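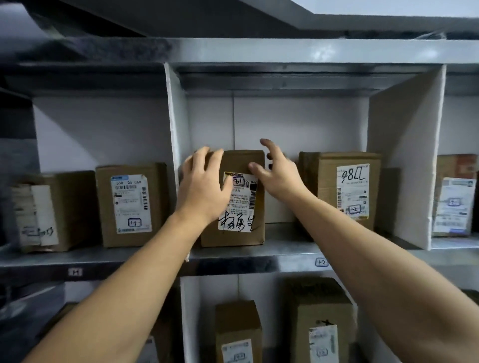 Cristian Restrepo wrote in that the holiday mailing cutoff we printed last month was way too late for anyone shipping overseas, and he's right. Sorry. Corrected dates go up on the door at the Drakos Street office, and we'll email them too.

More on the mail. Parcels left in the Utum building lobby over 30 days go back to sender, no exceptions this year. Check your name AND unit number on anything you order. Unit 17 and unit 3303 keep getting eachother's stuff. Please fix your saved addresses, it takes a minute.

Want a text when something comes in? Sign up at the desk. First and last name, cell number, done. Old list gets wiped in March so sign up again even if you were on it. 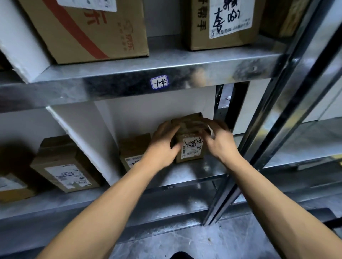
BUILDING NOTES | December 2019

Gift drive total so far: 300 toys. Wow, thank you! Unwrapped only please. Ramil Castillo has the drop off hours. Wrapping paper and tape still needed, scissors to.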